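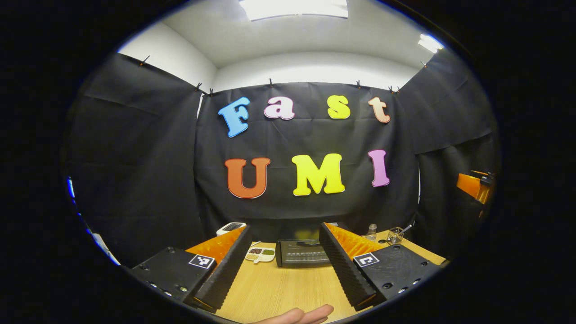 Black fabric backdrop for a corner table: clips or something permanent?

Posted in: Sewing, Fabric & Soft Stuff
43 replies, 1090 views, page 1 of 5

estrella_g
So I'm trying to decide whether I leave the fabric up the way it is or do it over properly. It's black on three sides, hung from the top edge of the walls with those little black clips, and the foam letters are on the back panel. Table is the light wood one. I love how the colors pop against the black (the yellow M especially!!) but the creases are driving me nuts. Would you iron it in place, take it all down, or just live with it?

mirkau_mom
Live with it! From a normal distance all I see is the letters. The soft folds are kind of nice.

Tzavala
Disagree, sorry. Black shows every fold once you've got a light panel on the ceiling right over it. I'd take it down, wash it, tumble on low and hang it back up while it's still a tiny bit damp. The weight pulls most of it out. And your side panels slope, so you'll get drag lines there no matter what until you add more clips.

estrella_g
Teodoro I knew you'd say more clips lol. How far apart do you put yours?

Tzavala
Every 6 inches. Yes I know. But it hangs straight.

fang_and_thread
Every 6 inches is nuts for something that just hangs there. Sew a channel along the top and run a dowel through it. One evening with a machine, done.

Tzavala
A dowel is great on one flat wall. She's got two corners to get around.

fang_and_thread
Three dowels then. Three panels, three dowels.

mirkau_mom
Can we talk about the letters though? What's holding them on? Mine were on felt and they slid down every time it got humid. I finally put a stitch through the back of each one.

estrella_g
Hook dots, the stick-on kind. They've stayed put since June, but the F has a bit of a lean and I can't unsee it.

mirkau_mom
Leave the F alone, it has personality

revport77
I'd fix the F and also squeeze the top row in a little. Fast is spaced wider than UMI, and if you're taking it all down anyway you may as well lay out both rows on the floor with a yardstick first.

estrella_g
Ugh, now I see that too. Thanks a lot revport.

woleo_fan
Coming at this from the lazy side: handheld steamer, fabric stays up, letters come off first. Foam does NOT like steam, ask me how I know. Start at the top and pull down gently with your other hand.

Tzavala
Steamer is fine for the back panel. I still think the sides need clips.

estrella_g
OK, borrowing my sister's steamer and buying one more pack of clips, so everybody wins except the dowel. Does anyone know if the stick-on dots come off cleanly or do I need to pick the glue off

fang_and_thread
Freezer pack on the back for a few minutes, then peel. And you'll be back for the dowel.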